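The Great Bin Sort: Gallery

Well, we finally did it! After two winters of "I'll get to it," the odds-and-ends shelves in the back room at Witside have been gone through, top to bottom, . I started a little after seven in the morning with a big thermos of coffee and a stack of blank labels, and by lunchtime I was on my second thermos and had run out of labels (more on that in a minute).

If you've never been in our back room, it's where everything goes when we don't know where it goes. Brushes, lids, spare knobs, the little wrenches that come with flat-pack shelves, half a set of coasters from the Covville fair. Some of it had been in there since we moved in. My rule for the day was simple: every single thing gets picked up once, and when it's in your hand you have to decide. Keep, give away, or toss. No putting it back down "for now" — that's how we got into this mess.

I made a list as I went, and the final tally was 123 items, which sounds like a lot until you remember that a good chunk of them were curtain hooks. I counted every one of those hooks separately and I'm not sorry.

The gray bin, with a brush in it and a few bright bits and pieces. I've gotten very fond of plain rectangular bins like this one. Sloping sides, no fancy handles, and you can look down and see what you've got without digging.

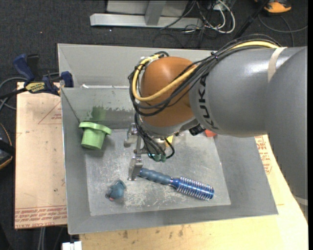

My sister wrote back that she would never mix brushes in with the small stuff, because the bristles pick up every crumb and thread going, and that she hangs hers on a nail by the door and has done so for years. Fair enough! I've tried the nail thing and my problem is that I hang up one brush, then a bag over the brush, then a jacket over the bag, and by November I'm out buying another brush. But if you have more self-control than I do, a nail costs next to nothing and it does keep the bristles in shape.

A few things I learned, for anyone working up to a sort of their own:

Go shallow. The deep tubs I bought from Orkitz a while back looked so smart on the shelf, and they ate everything I put in them. I'd tip one out and find things at the bottom I had already replaced. Those tubs are holding blankets now and they're very good at it.

Don't buy the bins first. I know, I know, the buying is the fun part. But I ended up needing 3 fewer than I thought once the give-away pile had gone out to the car, and I would have filled the extra ones just because they were there.

Label the short end, the one that faces out. I labeled the lids the first time around and then stacked the bins, so you can guess how useful that was.

Leave some room. A bin that's full to the brim on sorting day is a bin with stuff piled next to it a week later. I aim for a single layer on the bottom, so I can see the floor of the thing between one item and the next.

The box marked Sales is still by the back door, by the way, and it has the coasters in it, plus a pretty decent set of hooks (all counted!). If you'd like to look through it before it goes to Covville, come by any afternoon after two and give the side door a good hard knock. I still have the kitchen drawers to do, so bring labels if you've got any.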